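Igwe travel steamer – six weeks of creased shirts later

Right, I promised a few of you I'd write this up once I'd used the thing properly, so here goes. 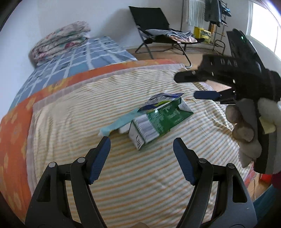 Why I wanted one

I hate ironing. I hate getting the board out, I hate the noise it makes, and I hate that I always put it away before finding the one shirt I needed. My old iron from Skaver finally started leaving brown marks on collars, and when Felicidad Espiritu at work told me she hadn't ironed anything since Christmas I was all ears. She swears by her handheld steamer (hers is a different make and a lot dearer) and let me have a go on a linen jacket in the staff room. Sold!

I went for the Igwe because it was on offer at Skitbridge market hall, on the stall that does hoover bags and kettles, and because it folds flat.

Getting started

You fill the tank from the tap, clip it back on and wait for the light to go green. The booklet says to let it puff away into the sink for a bit the first time, and I'd do as it says, as mine spat quite a lot. The booklet itself is tiny print and has clearly been through several languages before reaching English. "Do not steam the wearing person" is my favourite line.

How it does on clothes

Cotton shirts: good, if you pull the fabric tight with your other hand. You won't get a knife-edge crease down a sleeve, so if you want to look like you're off to a wedding, keep your iron.

Dresses and anything floaty: brilliant. I did 2 viscose dresses before going out and they dropped straight in no time at all.

Jumpers: lovely, they come up all soft and smell fresher too.

Bedding: hmm. I tried a double duvet cover on the washing line and gave up halfway. The tank is just too small for it and my arm ached. Pillowcases are fine.

Curtains: this is where I was most pleased. I did the front room pair while they were hanging, with 3 refills, standing on the step stool with the radio on.

What I don't like

The cable is too short. I have one socket in a useful place and I still end up shuffling the coat rail across the carpet. It also dribbles if you tip it too far forwards, so watch out with silk – I got a water mark on a blouse, although it did wash out.

And the on button is right where your thumb goes. I've switched it off mid-sleeve more times than I'd like.

Would I buy it again?

Yes, I think so, though I'd look at the bigger Brostositz one first if you've got a family's worth of washing. For me and my work shirts it does the job. It's coming on holiday with me in July, and I'll add a note afterwards about how it copes with a suitcase full of linen trousers.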